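Projects / Calla / counter-trial / README

Calla counter trial: data card
September 30, 2025

Recordings from a mock store counter where a two-armed robot is being taught to carry goods in a tray. Version 2. Read the section on staffing before you quote anything from here in a slide deck.

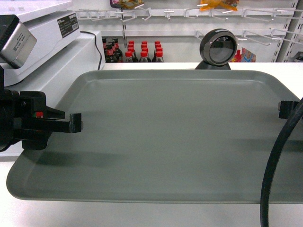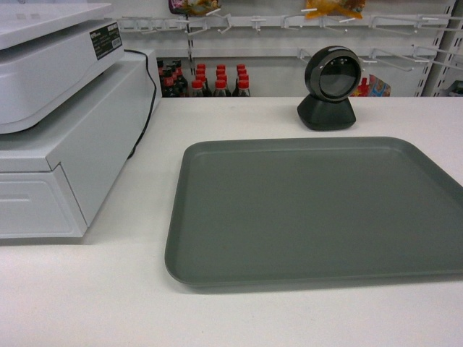
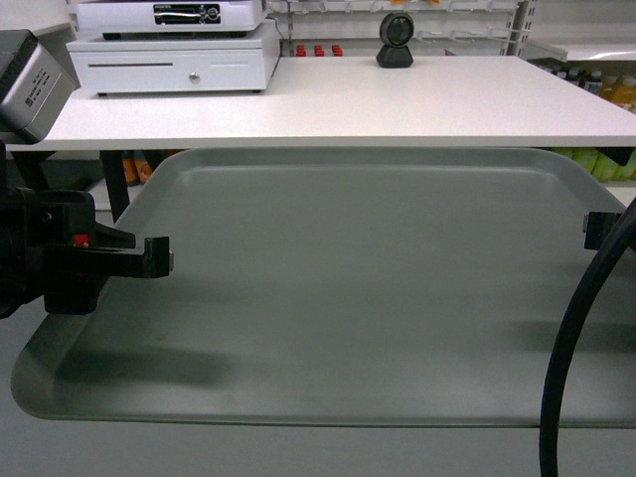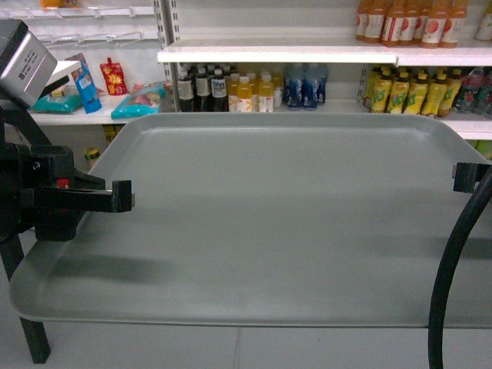

The gray tray is empty in all four stills.

Card written by Frauke Schmieder, with corrections from Mattes Wiegand

What is in it

765 episodes, each with video from the head camera and a text file of operator notes. The operator drives the arms and the robot copies. Episodes cover the counter with the register and the scanner, the shelves, and the stretch of floor between them. Plenty of episodes are mostly waiting. We left those in, as cutting them would make the job look quicker than it is.

Seven people operated. Five are engineers. The other two, Hannelore Kleinschmidt and Edeltraud Ehlers, have worked store registers for years, and their notes are the part of this set I would read first.

What it was meant to show

The project plan says the robot will "free staff for customer contact." I have looked for a place in the data where that could be measured and I can't find one. There are no customers in these recordings. There is no line, no child pulling at the snacks, no one asking where the batteries are. If you want to claim something about service, you need other data.

What changes for the people at the counter

This is from the operator notes and two long talks in the break room, so treat it as opinion.

Hannelore's point is that carrying was never the hard part of a shift. It is also the part where you get to walk. Take it away and what remains is standing in one spot, scanning and watching a machine. She wrote "who do I call when it stops" in her notes on the first day, and the plan still has no name in that space.

Edeltraud worries about counter room. A tray this size needs somewhere to go, and she would like that counter for bagging. Bastian Heitmann thinks smaller trays would settle it. Maybe. We haven't recorded any.

Someone also has to set the shelves back in order between runs. That work took up a good part of every session and it appears nowhere in the episode lengths. Any figure for time saved that is worked out from this set will be wrong for that reason alone.

Known problems

- Labels in the "success" column were filled in by the operator who did the run. Mattes rechecked a portion and disagreed with more of them than I was happy with.
- The cable on the right side gets into the view of the tray in many episodes.
- Small print on devices and packages is often unreadable. Don't use this for price or label reading.
- Lighting is the same all day. Real stores have windows.
- Notes are missing for 7 episodes.

Please don't use it for

Staffing forecasts. Break schedules. Comparing a cashier's speed with the robot's. The Fuvon group asked for that last one and we said no.

Next version is planned for December, if the register staff are paid for their hours this time. Questions go to Frauke, label fixes to Mattes.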